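Gornar Playhouse youth program
Progress report, second half of the grant year

Hi Vaughan,

You asked for the plain version this time, so I'm skipping the form and just telling you how it's going. Short answer: pretty well, with one headache I'll get to further down.

We started this stretch with the Hasthorpe group, which is our mixed-ability company for ages 12 to 19. They've been building their own play since January, and it's called Pilell (the name of the town in it – they made it up on the first afternoon and wouldn't hear of changing it). It runs 50 minutes with no intermission. Every kid in the group has a speaking part or a signed part, and two of them have both! Kane Brunton has been coaching the scene work and he's wonderful with the quiet ones. He gets them to play a scene with no words first, then lets the lines creep back in. I've stolen that for my own classes.

We did three sharings in the spring and then the full run in June. Total attendance across all of it was 1,804, against the 1,836 I put in the application, so we came in a hair under. I'm blaming the thunderstorm on closing night, when a whole school party had to cancel. 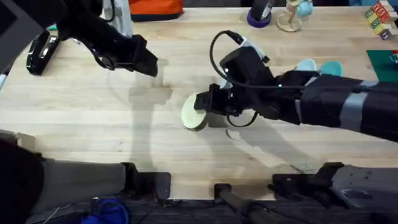 The other piece of the grant was the schools tour, and that's where the headache comes in. We'd planned on 12 visits and made 11. The last one was McKinnon Middle, and their stage lift failed inspection the same week we were due. Two of our actors use wheelchairs, so doing it anyway wasn't on the table. The principal has been great about it and we've got a new slot in October, before their fall concert rehearsals take over the hall.

On money: we're on budget except for interpreters, where I guessed too low. We needed two at every show, and I'd only costed one for the matinees. I covered the gap by moving $3,000 over from set construction, which you okayed by email back in April. The set ended up being four doors on wheels and a lot of rope, and I like it better than the one we drew.

A couple of things I'd do differently. Rehearsals that end at 8:30 are too late for the younger kids, and their acting goes to mush after 8, so we're starting earlier in the fall. I'd also bring the parents in sooner. We had a really good talk with them in May about what happens when a kid ages out at 19, and I wish we'd had it in February. Kane is sketching a small studio group for the older ones – I'll send you his notes when they're readable.

Still to come before the grant closes: the McKinnon visit, the captioned recording of Pilell, and the final accounts. The recording is with the editor now and I should have a rough cut to show you by the end of August. If you'd like to sit in on a rehearsal once we're back, just call me and I'll save you a chair.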